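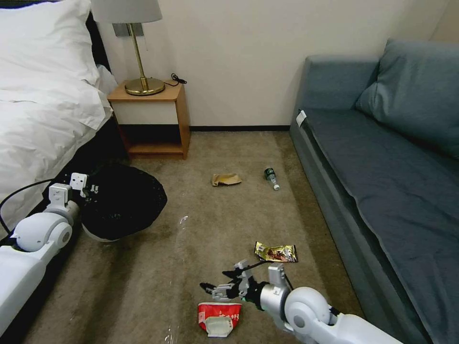 Bed, nightstand and lamp in the guest room at Gultholm.

Visit report: Restrepo linen plant and Gultholm guesthouse, September

The morning was spent at the Restrepo laundry, which opens its floor to customers and trade visitors once a year. The afternoon was at Gultholm, a guesthouse on the same delivery route that takes its sheets, duvet covers and pillowcases from Restrepo on a rental contract. I went mainly for the laundry. My own employer washes in house and is deciding whether to keep doing so, and I wanted to see what a rental service looks like at both ends.

Sign-in was at the loading dock. Visitors got a hairnet, a vest and a pair of foam earplugs. Heriberto Grajales, the plant manager, led our group through in process order, soil side first. The building is split by a full-height wall with the washers set into it, so that soiled linen is loaded from one side and unloaded on the other. Air pressure is kept slightly higher on the clean side. He held a strip of tissue in the connecting doorway to show the flow, and it leaned toward the soil side as it should. The door closer on that doorway was weak and the door stayed open behind us for most of the soil-side talk. A member of our group pointed this out and Grajales wrote it on his hand.

Sorting

Linen comes in by the cart, in bags, and is tipped onto a belt. Sorters separate it into flat sheets, duvet covers, pillowcases, terry, and rejects. Stained pieces are not pulled at this stage unless the stain is obviously oil or makeup. Grajales said they tried pulling everything stained at the belt and it slowed the line without changing the rewash figure, so the check now happens at the feed end of the ironer, where the piece is spread and lit.

Foreign objects are the main trouble. There was a tray of them by the belt: pens, charging plugs, teaspoons, a door key on a fob. Pens do the most damage by a wide margin, one ballpoint being enough to ruin a load. A metal detector is fitted on the chute, but it does nothing for plastic pens with short refills, and it was switched off during our visit for a reason I didn't catch over the noise.

Washing

White flat linen is washed at 70 °C with a two-stage rinse and a final sour to bring the pH down before ironing. I asked whether they had looked at a lower temperature with a peracetic acid step. Rocío Inga, who runs the wash chemistry, said they had, on one machine. Whiteness held up but the fabric lost strength faster than she liked, and she suspected the dosing pump more than the process. The pump has been replaced and the trial is to be repeated over the winter. She was willing to show the test pieces, which most plants are not. They are plain strips of sheeting washed for 50 cycles and then pulled to breaking on a small tensile rig in the lab.

Rinse water is recovered to the prewash. Heat recovery on the drain is by a plate exchanger that has to be back-flushed every shift on account of lint. Inga would prefer a shell-and-tube unit and said so several times.

Water hardness was posted on a board next to the softeners along with the salt deliveries. The most recent entry was some weeks old.

Ironing and folding

The ironers are by Gillent, steam heated, and the two older ones have been re-padded this year. Feeding is by hand using corner clamps. The operator clips two corners, the spreader pulls the leading edge tight, and vacuum holds the sheet flat up to the roll. A sheet that goes in damp at the hem comes out with a wavy edge. This was demonstrated on purpose with a badly extracted piece, and the result was easy to see from the back of the group.

Steam pressure at the header is 6 bar. Traps are surveyed by ear and by contact thermometer. I asked about ultrasonic survey, and the answer was that a contractor does it when something is already wrong.

Duvet covers are the slow item. They go through closed end first, trapped air has to leave by the open end, and if the operator is hurried the cover balloons ahead of the roll and creases. The crease is then ironed in and only another wash takes it out. Aníbal Cuervo, the shift lead on ironing, has the covers run in one block late in the shift so that the roll speed is set once. The drawback is that covers are always the last thing onto the trucks, and a late machine fault means a customer gets sheets without covers.

Tracking

Each piece carries a sewn-in tag, read in bulk as the carts pass through a booth. The software is Votico. It gives the number of washes per piece and the last customer to receive it. Retirement for a sheet is set at 200 washes or the first failed inspection, and Grajales said inspection nearly always gets there first. Tears at the hem corner are the usual cause, followed by rust marks from cart frames. They have begun coating the cart frames.

The reader booth misses tags in tightly packed carts. Missed tags show up as losses against the customer and then as unexplained gains the following week, and the billing office corrects these by hand. I would want this settled before signing anything.

Gultholm

The guesthouse is a short drive out and sits behind a row of lime trees, with a delivery door at the side. Hortensia Mosquera runs housekeeping. She had put her contract and delivery notes on the kitchen table for us, with the shortages marked in pencil, and we spent longer on those than on the rooms.

Her points, in the order she gave them. Delivery is punctual. Folding is consistent for sheets and poor for pillowcases, which arrive turned both ways and have to be sorted again. Fit is the bigger matter. The rental sheet comes in one length, and on her deeper mattresses the tuck at the foot is too short to hold, so she makes those beds with the duvet left hanging at the sides. Restrepo stocks a longer sheet but only for customers above a certain volume. 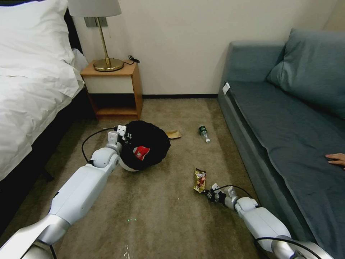
She has asked for the longer sheet at each renewal and expects to ask again. Kevin Echeverri, who came along from the Restrepo sales side, said the threshold was being looked at, and that small accounts on one route might be pooled to reach it. He did not offer a date.

Fabric is a 50/50 cotton and polyester percale. Mosquera would rather have all cotton and has priced it. The rental rate goes up, and drying takes longer, so the laundry adds a further charge for energy. She has stayed with the blend. Guests have commented on the pillows far more often than on the sheets, in her experience, and pillows are outside the contract altogether. She buys those herself and has them washed in a separate lot twice a year.

On storage, a rental service needs room for one set on the bed, one on the shelf and one in the wash. Her linen closet holds the shelf set and a small reserve. Soiled bags wait in the passage by the side door until pickup, and the passage is unheated, so damp towels left over a long gap between pickups can mildew. She now ties towels in their own bag and hangs it open on a hook. I noted that for our own basement, where we have the same trouble for worse reasons.

Notes for our own decision

Quality of finish from the Restrepo ironers was better than ours, on sheets without question and on duvet covers by less than I expected. Chemistry is in competent hands. Billing on missed tags is a concern and should be handled in the contract, with a period allowed for pieces to reappear before a loss is charged. Sheet length must be measured against our mattresses before we talk about price. Ours include some with toppers, and the topper depth is not on the inventory.

I asked Inga for the tensile results on the repeat trial when it is done, and she agreed to send them. Echeverri will supply a sample set of the longer sheet, washed, with the shrinkage figures for length and width given separately.

Parking at the plant is on the east side. The gate on the road side is for trucks and closes at noon.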